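The last ferry to Fororeck

The boat leaves Clurkemero at ten past seven in the morning, and if the wind is from the north-west it does not leave at all. Most people on Fororeck check the flag on the harbour wall before they check anything else. Green means the boat is coming. Red means it is not, and you find something else to do with the day.

I went across in January, which is the month the islanders tell you to avoid. The crossing takes a little under two hours. There was a feed lorry on the car deck, a van full of bathroom tiles and a pallet of bread. Upstairs the tea bar was open but had run out of milk, and the passengers, mostly people going home after hospital appointments, drank it black without comment.

Fororeck has 1,579 residents, a number that has hardly moved in a generation. What has moved is the age of the boat. The Jastthorpe was built for a shorter and calmer route further south and was brought north as a stopgap. She has been the regular ferry ever since. She rolls badly when empty, and her bow door sticks in hard frost. The crew know her well and speak of her in the way people speak of an old dog.

Last winter she missed 21 sailings. Some were down to weather, which the island accepts. The others were down to repairs, which it does not. A missed sailing in July is a nuisance for visitors. A missed sailing in January means the shop has no fresh food by the second day, the vet cannot get over, and the post piles up in a shed at Clurkemero.

The shop is the best place to see how this works. It stands at the top of the slipway and keeps two chest freezers in the back room that are never allowed to run low. Bread goes into them the moment it comes off the boat. Regular customers have their own shelf for things ordered from the mainland -- a box of printer ink, a child's school shoes, a bag of seed potatoes that has come too early and will have to wait. The owners told me they order everything as though the next boat will be cancelled. They throw away more than they would like in a calm week, and in a rough one they sell out by noon.

Farmers have the harder time of it. Sheep bound for the market on the mainland have to be gathered the day before, and if the flag turns red they must be fed and held, or turned out again. One family on the west side lost the sale altogether the autumn before last and carried the animals through to spring. They sold them in the end for less than the winter's feed had cost.

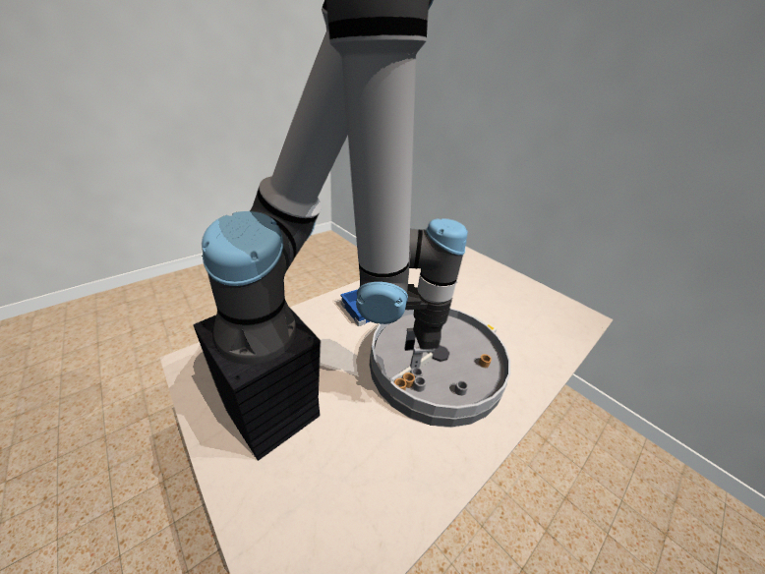 There is a plan for a new boat. There has been a plan for 16 years. The first version was for a larger ferry that would have needed a longer pier, and the money for the pier was found and then spent on storm damage to the old one. The second was for a catamaran, which was faster on paper but could not carry a loaded feed lorry. The present version is for a vessel of much the same size as the Jastthorpe, with stronger engines and a proper lift between decks.

The lift matters more than it sounds. At present anyone who cannot manage the stairs stays in their car for the whole crossing, or is helped up by the crew if the sea allows it. On my trip an elderly couple sat in their hatchback with a rug over their knees and a flask on the dashboard. They had done it so often that they kept a pair of crossword books in the glovebox.

Opinion on the island is less united than an outsider might expect. Plenty of people want the new ferry and want it soon. Others worry about what comes with it. A more reliable boat could bring more day visitors, and the single road round the island is already slow in summer behind hired camper vans. House prices are a sore point too. There are 2 houses for sale as I write, and neither is within reach of anyone working in the shop or on the boat.

Then there is Pringle, the small village at the north end, which used to have its own landing place. The steamer called there until the pier was judged unsafe. People in Pringle would like to see it rebuilt, at least for foot passengers and light freight. It is sheltered from the north-west, which Fororeck's main harbour is not, and on many red-flag days a small boat could get in. The idea comes up at every public meeting. It has never been costed in full.

I walked out to look at it. The stone part of the pier is sound enough to stand on, with weed on the lower steps and an iron ring still fixed in the wall. The timber end has gone. A waiting room with a tin roof is used for storing creels. From the door you can see straight across to the hills behind Clurkemero on a clear day, and it does not look far.

My own return was delayed by a day and a half. The guest house did not seem surprised, and had not let the room to anyone else. I ate soup at the kitchen table with an engineer who had come to look at the school boiler and was now on his third unplanned night. He had brought one spare shirt. The shop, he said, had sold him a jumper.

The flag went green just after six in the morning. Within twenty minutes there were cars along the whole of the slipway road with their engines running, and the lorry was back at the front of the queue, empty this time. The Jastthorpe came round the point with all her lights on, some forty minutes late, and put her bow door down at the second attempt.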